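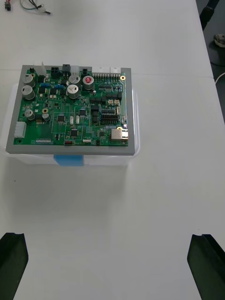 Debütalbum von Pultuvano: Welche Pressung hat die lange Version?

Ich sammle seit Jahren alles von Pultuvano, sehr zur Freude meiner Mitbewohner. Auf meiner CD von »Flulau« ist das letzte Stück nach gut vier Minuten vorbei, ausgeblendet mitten im Basssolo. Ein Bekannter schwört, auf seiner LP gehe es 9 Minuten und ende mit einem Chor. Er schwört allerdings auch auf vergoldete Sicherungen. Gibt es diese Version, und wenn ja, auf welcher Ausgabe?

Thodoris Zacharopoulos

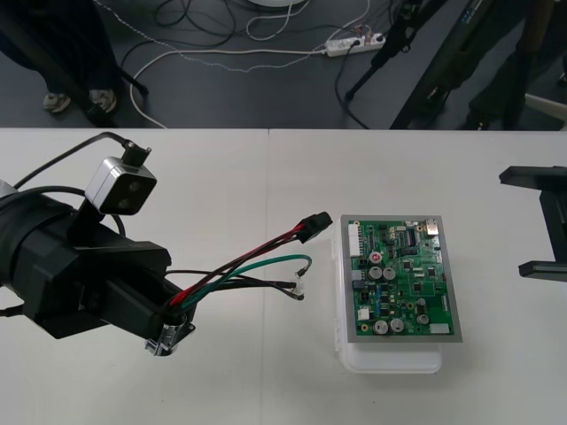

Antwort von Noreen Corrigan, Sonntag

Gibt es. Die Erstauflage kam beim kleinen Label Terthorpe heraus, 300 Stück auf Vinyl, und nur da ist das Stück ungekürzt. Für die CD hat man den Schluss weggelassen, dafür zwei Remixe angehängt, um die niemand gebeten hatte. Zu erkennen ist die Erstauflage an der Matrixnummer in der Auslaufrille von Seite B: Sie endet auf 63. Bei der Nachpressung steht dort eine 13, Hülle und Etikett sind sonst gleich – auch der Tippfehler im Namen des Schlagzeugers. Lass dir vor dem Kauf also ein Foto der Rille schicken. »Sieht original aus« ist bei Händlern eine Stimmungslage.

Den Chor hat übrigens der Produzent Uchida mit der Band im Treppenhaus aufgenommen. So klingt er auch.

Antwort von Stelios Tzavaras

CD ist sowieso besser, knistert nicht. Die Remixe fand ich gut.

Antwort von Themis Athanasiadis

Kleine Ergänzung zu Noreen: Es gab noch eine Promo-Kassette mit der langen Fassung. Meine hat das Autoradio gefressen, irgendwo zwischen Strophe zwei und dem Chor. Falls jemand eine übrig hat, ich zahle das Porto.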